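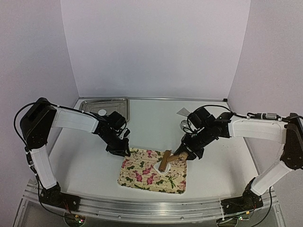
Looking after old pictures at home

I inherited four small oil paintings from my uncle in April, and I've been learning how to keep them decently ever since. None of them is worth a fortune (the best was valued at 3,256 and I nearly fell off my chair) but I'm fond of them, so these are the things I do now.

Dusting

Use a soft, dry brush, the wide sort sold for watercolours, and keep it for pictures only. Hold the painting upright, leaning forward a touch, and let the dust drop away from it. No cloths, they snag on raised paint! If you see any flaking, leave it well alone and ring a conservator.

Please don't try bread, potato or spit

I know, your gran swore by it. Mine did too, and there's a dull patch on her harbour view at Tillach to prove it. Bread leaves crumbs and grease behind, and potato is just wet starch.

Where to hang them

Keep them off the chimney breast and out of the bathroom. An inside wall is best, away from radiators and strong sun. I use two hooks per picture, set a hand's width in from each side, and stick little cork pads on the bottom corners so air can get round the back.

Have a look behind

Twice a year I take each one down and check for loose wedges, woodworm holes and rusty wire. New picture wire costs next to nothing, so I change it whenever I'm in doubt. Photograph any labels while you're there. One of mine says "R. Lambert, Itberg" in pencil, and I'm still trying to find out whether that's the Roland Lambert who framed things over in Clolleck.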